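**To:** Tirkmont Residence – Household Staff list
**From:** Kyriaki Zacharopoulos
**Subject:** Re: Folding of shirts on beds, and items left on mattresses

Dear colleagues,

Thank you for the replies received since Thursday. The matter under discussion is the folding of residents' shirts on a stripped mattress, with personal items such as a phone or a remote control lying next to the work.

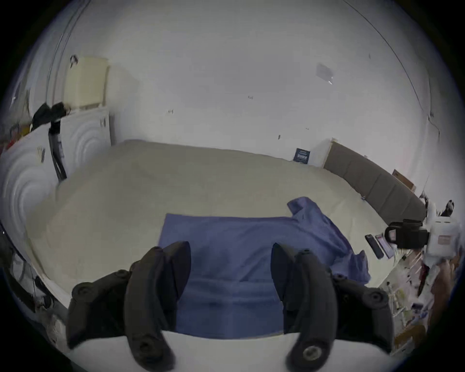

Lamduan Mahawong wrote:

> I would ask that we keep the bed as a permitted folding surface. The tables in the Korkthorpe wing laundry room are too narrow for a shirt laid out at full width, and the sleeves hang over the side. On a mattress I can lay the whole garment flat and turn in both sides before the collar is dealt with. My difficulty is with creases. A soft surface gives under the hand, and cotton shirts folded there often need pressing again. Could the office say whether a board may be placed underneath?

A board may be used. The Lundthorpe wing has 6 in its linen store, and Bevan Paewai has agreed to release two of them to Korkthorpe. Please sign for them in the usual book.

The following will apply in both wings until the household guide is revised in March:

- Shirts may be folded on a bare mattress, provided the mattress cover is clean.
- The collar is to be straightened and smoothed by hand before the first fold is made.
- Remote controls, telephones and chargers are to be moved to the shelf or bedside table before folding begins. Two remote controls were sent down inside folded linen last quarter.
- Shelves beside the bed are the resident's own. Bottles and boxes on them should be left in the order in which they are found.

Wiremu Stubbs has asked whether the same rules cover trousers and knitwear. They do, although knitwear should be folded loosely and never pressed under a board.

Objections – and any corrections to the wording – should reach me by 5 p.m. on Thursday.

Kyriaki Zacharopoulos
Household Office, Tirkmont Residence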